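Lunirard Home Trainer review: two arms, one subscription, and the kitchen table is still mine to clear

Posted in Reviews, Home and Garage

I have a small kitchen and a one-car garage where I repair and resell bar stools, and for years people have been telling me that a machine is going to take over the dull half of both. So when Lunirard put its Home Trainer package on sale in December I paid the $700 for the first year and gave it five weeks of evenings. The pitch is simple enough. You set up chores in a simulator on your computer, the software practices them with a pair of arms, and when you're satisfied you send the result to real hardware on your counter.

The real hardware is extra. A lot extra. You can rent a pair of arms from Lunirard's partner Herkard at $400 a month, with a deposit, and they come in two crates that I could not lift by myself. I kept them for one month. The rest of the time I worked in the simulator only, so most of this review is about that.

Installation took an evening. The download is large, and the installer wanted a newer graphics driver than the one I had, then wanted the older one back for something else. Support answered in a day and a half with a link to a page I had already read. On my desktop the fans run hard the whole time a practice session is going, and you will want to be in another room.

Once it's going, I'll admit it is a nice piece of software. The menus make sense. You pick objects from a library, put them where you like, and write what you want done in a plain sentence. The trouble starts with what you can ask for. The library has 1,284 objects in it, which sounds like plenty until you look for a dish towel. There are towels, three of them, and they all bend like cardboard. There are no bread bags. There is no half-used stick of butter in its wrapper. My garage work needs a seat cushion with loose foam and a handful of staples, and neither one was to be found.

What the library does well is things that are hard and keep their shape. Balls, blocks, boxes, cans. I'd call that the easy end of the chore list, and it's where every demo I've ever watched from this company or any other seems to live. Putting a can away is the last ten seconds of putting the groceries away. Before that somebody has to get the bags in, find the eggs under the potatoes, notice that the milk goes first, and move last week's soup to make room.

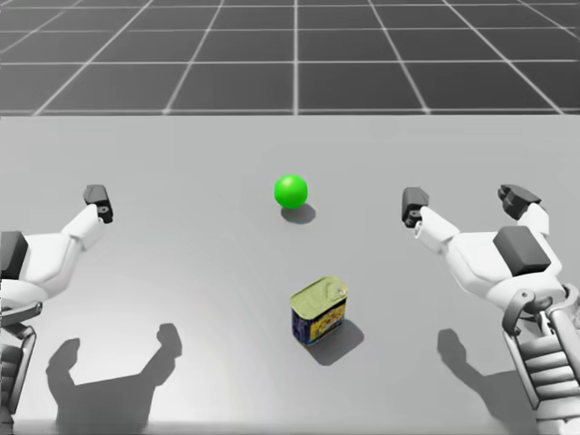 The score screen is where I lost patience. After a long night of practice it told me my "tidy the table" chore was at 5 stars. I ran the same chore on the rented arms the next morning, on a real table, under a real kitchen light, and they knocked over a can of beans, closed on nothing, and went back to their resting pose as if the job was finished. I moved the can a few inches and tried again. Same thing. The help page says to add "variation" to the practice, so I did, and that meant two more nights of fans. It got better. It was still slower than my doing it with one hand while holding a phone in the other.

I also tried the Wegener add-on, sold through the same store for shop work. It promises sorting and parts handling. If your parts are all one size and sit in a tray, maybe. Mine live in coffee cans.

For comparison, I own a Skundon dishwasher that's older than my truck. It does one chore, it doesn't need a driver update, and I've never had to teach it what a plate is.

Good: clear menus, believable lighting, easy undo, lets you save a setup and come back to it.

Bad: the price, the noise, soft things, the star ratings, canceling (you have to call, and they only pick up until 4 p.m.).

Who should buy it? Hobbyists who enjoy the tinkering will get their money's worth, and a school shop might too. If you want the table cleared, keep your $700. I sent the crates back and let the subscription run out. I'd look at it again when the towels fold.

Rating: 2 out of 5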